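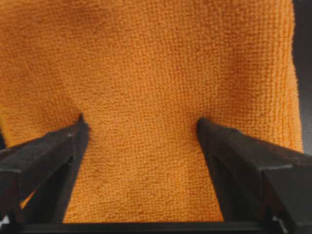

The rag drawer, and how to get rid of it

Every house in Pettigrew has one. Third drawer down, or the ice cream tub under the laundry sink, or a shopping bag hung off the hot water system. Old singlets. Half a flannelette sheet. A tea towel from somebody's trip to Astport, 1 corner scorched. You pull one out, you pull six out.

I gave mine up in August. Went over to microfibre, the lot, and put the colours in tubs. Not a big job. One wet afternoon and a trip to the tip shop.

Orange is for the kitchen bench. Only the bench. I picked orange because it's loud and I can see it from the hallway when one of the kids has used it on the dog. Blue does glass. Grey does the bathroom, and grey never comes back into the kitchen, washed or not. My mother would have called that fussy and she kept her floor cloth and her dishcloth on the same hook.

Why microfibre? The nubbly kind, with the little loops, picks up toast crumbs and holds them. A cotton rag shoves them along to the end of the bench and onto your socks. It dries quicker on the line too. The flat smooth sort is better for windows and pretty useless on crumbs.

Washing. Warm, not hot. No softener, ever - it coats the fibres and after that you may as well wipe with a raincoat. Keep them away from the bath towels or they come out wearing a grey beard of lint. I do a load every 10 days and I own enough cloths to get there, just. Shake them outside first. Dryer on low if it's raining, line if it isnt.

Now the tubs. I went through 3 kinds. Wicker looked lovely and snagged every loop. A steel bin from Trimport, nice lid, rang like a bell each time it shut. What stayed was plain see-through plastic, the Brikix ones, no lid at all. You can tell what's in there without getting up. You can also see when you're down to the last 2, so you know to put a wash on. 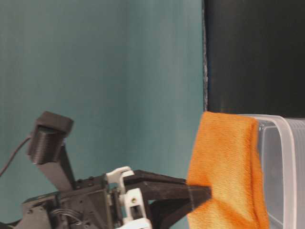
Orange cloth over the rim of a translucent tub.

Folding is where people part ways. I fold in half, half again, and stand them up in a row like files. Others just drop them in, and fair enough, they're cloths. A half-used one goes over the rim so it gets some air, and so the next person grabs it before opening a clean one. Works at our place most of the time.

And the old rags? Keep a few. Paint, bike chains, the barbecue - anything that would wreck a good cloth. Mine are in the shed in a bucket. The flannelette went to the dog. The Astport tea towel I kept, its in with the good ones, scorch and all.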